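A code of practice is not a safety record

Grokgate has published its code of practice for kitchen and packing robots, and the trade is already treating it as settled law. It was posted on 26/11/2021 and runs to 443 clauses. I have read them all, and I am less reassured than I was before I started.

Take the clause on weighing. A robot that moves food from a plate to a scale must complete 3000 trials before it may be called "proven". Why 3000? The draft that went round in August said 2000. No evidence was offered for the first number and none for the second. Akum, which sells the testing service, did not object to the rise.

What a trial must consist of is left to the maker. The code does not say whether the food may be swapped, whether the plate may be moved, or who checks that the scale reads nought before the next go. 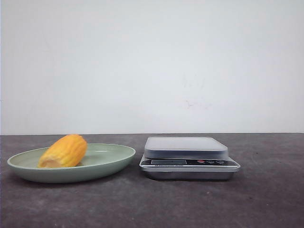
A piece of fruit and a kitchen scale look like a simple job, and that is the trouble with using them as a yardstick. Soft food bruises. It slides. A machine can put it on the scale every time and still leave it unfit to sell, and under clause after clause of this document that would count as a pass. Tabrizi's own return lists 3277 trials and has no column for damage.

Yeshi Yilma, who sat on the drafting panel, told a trade meeting that firms "will fill in the gaps sensibly". Perhaps some will. I spent long enough inspecting food plants to know what happens to a gap when there is an order to get out by five.

I would keep the clauses on guarding and emergency stops, which are plain and can be checked by anyone with a clipboard. The rest should go back. Make the maker write down the failures as well as the passes, and what the food looked like afterwards. Let someone outside the firm pick the food and set the table.

Nulix says this would add cost. I dare say it would, and I should like to see their figures.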